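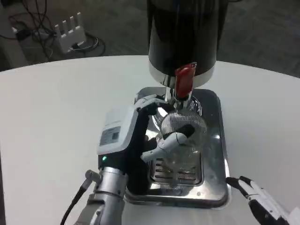 By Lụa Ngô – October 5, 2021

Pivach is a two-armed coffee-making robot built in a shared workshop by members of the Dallano group. It is controlled from a head-mounted camera and works at a round white table, with a lever coffee machine for company. Its ambitions have been described by its own builders as modest, and its running costs as less so.

The project began in December with a single arm, known as Yupanqui, which was meant to sort screws. Coffee was proposed at the second meeting and screws were not raised again. The second arm took 10 weeks and four rebuilds of the wrist.

Each hand has jointed fingers with black tips, and a small green light shows on the left one at the base of the palm. Members tend to trust the light more than the log file, which reached 3661 lines before anybody read it.

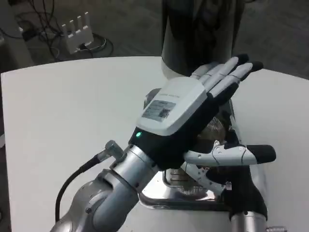 Grip force was the longest argument. The early setting was suited to steel and unkind to glass, and the current value – 2116 in the group's own units, which have never been defined – was reached by trial and a good deal of sweeping. Colour sensing was dropped to save money.

Related articles
Muvetti (gripper firmware)
Yupanqui arm
Lever coffee machine

Contact | © 2021 | Back to top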